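# Small repairs and storage for costume jewelry

Most costume pieces fail at the same points: the clasp, the jump ring, or the cord. You can fix all of these at home with two pairs of flat-nose pliers and a bright lamp. Work on a plain light surface so dropped parts show up.

## Opening a jump ring

Hold the ring on both sides of the split and twist one side toward you and the other away. Do not pull the ends apart sideways. A ring that has been pulled into an oval will not close flush again, and thin chain slips out through the gap. Close it with the same twist in reverse, going slightly past the closed point and then back.

## Restringing beads

Cut the new cord 8 inches longer than the finished necklace. Stiffen the last inch with clear nail polish and let it dry fully before you start. For knots, use a surgeon's knot on elastic and a plain overhand knot on silk.
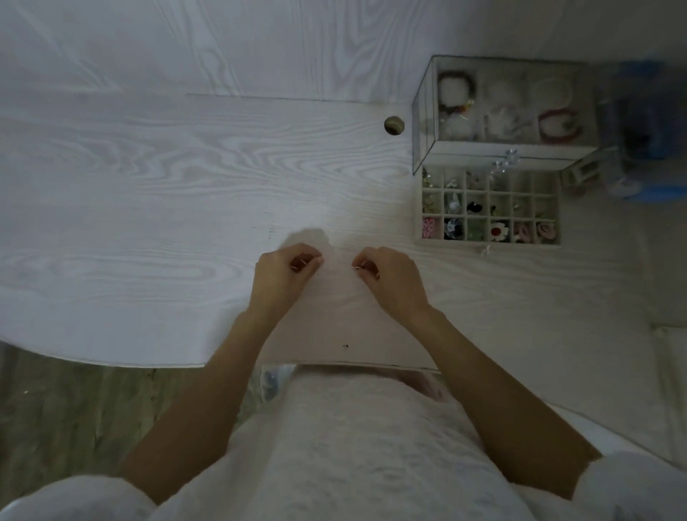
Pull the knot down with steady pressure and wait a minute before trimming. Leave a tail of 1/8 inch and tuck it back through the nearest bead if the hole allows. Glue is only needed on elastic, and one drop is enough. Super glue makes silk brittle, so use a fabric or jeweler's glue there.

## Cleaning

- Plated metal: soft dry cloth only. Dips and pastes take the plating off.
- Sterling silver: warm water, a drop of dish soap, old soft toothbrush. Dry right away.
- Pearls and shell: damp cloth after wearing. No ammonia, no vinegar.
- Glued stones: never soak. Water gets behind the stone and clouds the foil.
- Green marks inside a ring: wipe with a cotton swab and rubbing alcohol, then brush on one coat of clear polish.

If you want to remove polish with sandpaper before recoating, 2000 grit wet is the coarsest I would use, and only on solid metal.

## Storing earrings

Tarnish comes mainly from air and moisture, so keep silver in a closed box, away from the bathroom. An anti-tarnish strip in the box helps and needs replacing every April or so.

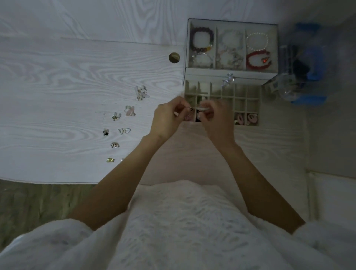 Pairs get separated when everything goes in one dish. Give each pair its own space, and put the longer ones in last. A box with a grid tray suits hook earrings, as the compartments stop the hooks from catching on each other. Lower each one in by hand and lay it flat, with the hook at the same end every time. Studs do better pushed through a scrap of felt with the backs on.

Gordon Friesen wrote in to suggest a weekly pill organizer for travel. It works well for studs and rings. Chains still tangle in it, so thread those through a drinking straw and fasten the clasp on the outside.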